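Lidach Bench Cell - Set-up Guide
Section 2: Planning and budgeting before you order

Contents | Previous: Unpacking list | Next: Power and network

Read this before anyone signs a purchase order. Most of the grief we hear about was settled at ordering stage. Twenty minutes with a tape measure and a spreadsheet, then order.

2.1 Decide what the cell is for

1. Write down the jobs. Real ones, with the real objects. "General handling" is no use to us or to your finance people.
2. Mark each job one arm or two. Passing, holding steady, opening packets: two. Moving a tool into a tray: usually one.
3. Put the heaviest and the thinnest object at the top of the list. Heaviest sets the arm. Thinnest sets the fingertips.
4. Send the list to your Enlow sales contact with the order form. Orders without it go to the back of the queue.

NOTE: If in doubt between one arm and two, buy the two-arm rail and fit one arm. Rail can't be extended later.

2.2 Measure the space

1. Measure the bench, then measure the doorway. The enclosure travels part built.
2. Allow clearance behind the rail for cable loops. Cables need slack at full reach, both sides.
3. Check where the arms go at the back of the surface, not just the middle. Reach drawings are in Appendix C.
4. Walls. Three sides closed, front open. Wall covering is your choice and comes out of your budget, plain or patterned. Decide early, it is a pain to change once the posts are in.
5. Work surface. Order two mats. One will get marked.

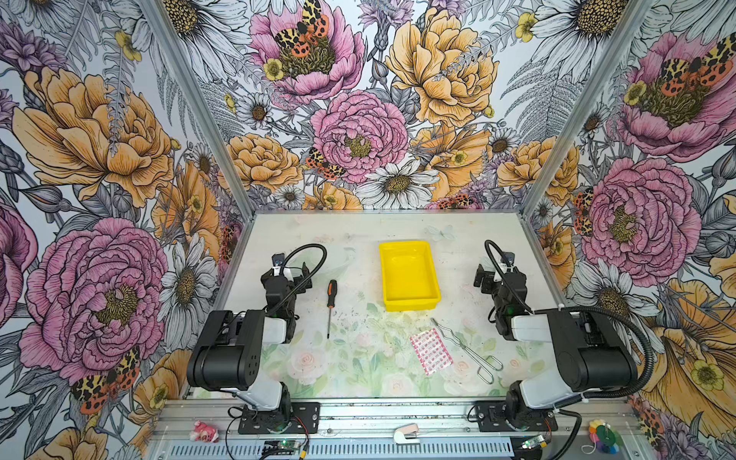 6. Small objects. Go on the list too, and on the budget. Kitchen tools, stationery, toys, whatever your jobs need. Buy doubles of anything you'd struggle to replace in a hurry.
7. Trays and containers: pick one size and stick to it. Mixed sizes means re-teaching positions, which is staff time, which is money.

CAUTION: Do not order the mat before the enclosure size is confirmed. Cut mats are non-returnable.

2.3 Build the budget

Use four lines. Finance offices like four lines.

1. Hardware. Arms, rail, mounting plates, enclosure, cameras, computer.
2. Spares. See 2.4. Set aside 2000 pounds for the first year on a two-arm cell. Do not let this line get trimmed.
3. Consumables. Tape, stickers, cable ties, cleaning stuff, mats, objects that get crushed. Put down 804 pounds, review in May.
4. People. Set-up days, training, whoever is minding the cell. Always the line that gets forgotten.

NOTE: Carriage from the Gourlay warehouse is charged seperately. Ask for it in writing on the quote.

NOTE: Tape and sticker marks on the surface. Position markers are cheap, the residue isn't always easy to shift. If your job needs a clean background, budget for replacement mats more often.

2.4 Spares and wear parts 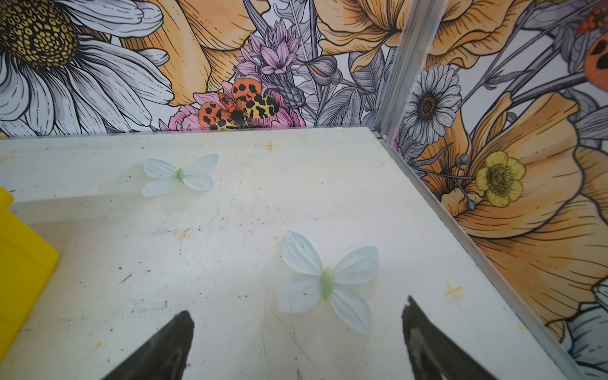
Ishbel Munro

Fingertips first. They wear at the ends, and a worn tip shows up on thin or delicate things long before it shows on a solid handle. Order these with the cell, not after:

1. Fingertips, two pairs per arm. Part 137.
2. One gripper cable per arm.
3. One wrist camera, complete with bracket and screws.
4. Grip pads, one pack.
5. Fixing bolts for the mounting plates, one bag. They roll under things.

Lead time on fingertips is 11 working days. If you wait till a pair fails the cell sits idle that whole time, so work out what an idle day costs you and compare.

CAUTION: Power off at the wall before changing fingertips or cables. Pausing the software is not enough.

2.5 Trial before you commit

Enlow can run a trial of your listed jobs on the Dillotton demo cell. Worth doing. Post the actual objects, labelled, with a return address.

1. Pick three jobs. One easy, one middling, one you think will fail.
2. Ask for wrist camera views as well as the fixed one. The fixed view flatters everything.
3. Look at how the tool is held as well as where it ends up. A long shaft magnifies a small error at the handle.
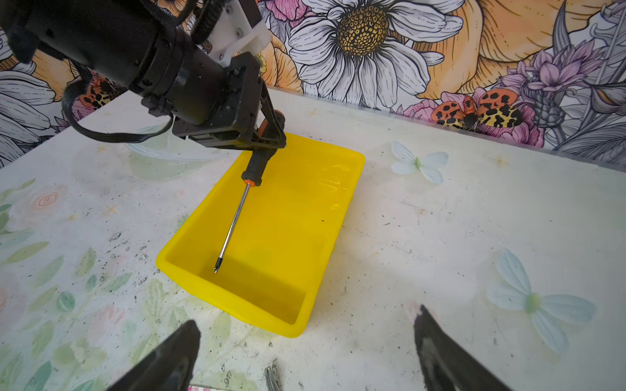 Fig. 2-3. Screwdriver gripped by the handle, tip over the tray.

4. Note which tip type was used and put that on your order. Don't assume the standard one.
5. Trial fee comes off the invoice if you order within the quote period.

2.6 Before you send the order

- job list attached
- one arm or two, ticked
- enclosure size confirmed by you AND by us
- spares line still in the budget (check again)
- carriage quoted
- name of the person taking delivery

Queries on quotes to Blair MacAulay, on spares to Ishbel Munro. Put the quote number in the subject line or it wont get matched up.

Section last revised June 27, 2018. Prices in older copies of this section no longer apply.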